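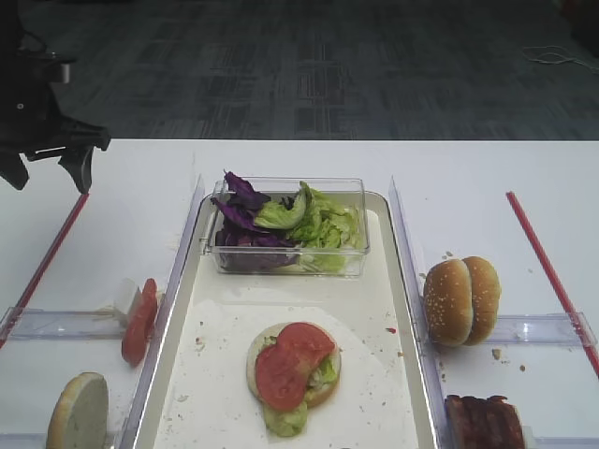 *Bun, lettuce, tomato. Category: `burger`, pending a lid.*

# mimby

A plain-text word list of what people call their lunch, and a small script for searching it. Mimby began as an argument about whether a burger is a sandwich and now has a changelog, so the argument has done well for itself.

## What's in it

- `terms.csv` — 200 entries, one per line, UTF-8
- `regions.csv` — 16 regions, drawn with more confidence than they deserve
- `disputes.md` — longer than both of the above

Each entry has a headword, a region code, a gloss and a `heat` score from 0 to 60. Heat measures how cross the replies got. "Potato cake" and "potato scallop" are both at 60 and have been locked.

## Sources

Most entries come from canteen menus and milk bar blackboards in Imness and Tranholm, typed up by hand. The Cisternas entries came in later as a spreadsheet with its own ideas about the apostrophe. Spelling is left as found, so expect "sanga", "sanger" and one "sangah".

## Usage

```
python mimby.py --find "roll" --region TRN
```

Searches ignore case. They don't ignore plurals. I know.

## Categories

An item is a `sandwich` if the filling sits between or on bread and at least one contributor said so without being prompted. `burger` is a child of `sandwich` as of version 2. If you have come to reopen this, please read `disputes.md` first, all of it, and then have a lie down.
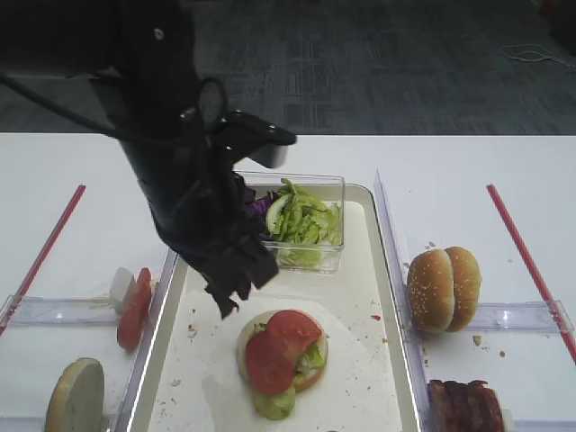

*Shredded lettuce in its tub, sandwich under way. Category: `sandwich`.*

## Known problems

- Sausage in bread has no category and may never have one
- Region codes for Imness were changed in March and some rows missed out
- "Tea" is listed as a meal and a drink, with the same ID

## Licence

CC BY 4.0. Corrections welcome by pull request — one term per request, and a photo of the menu if you've got it.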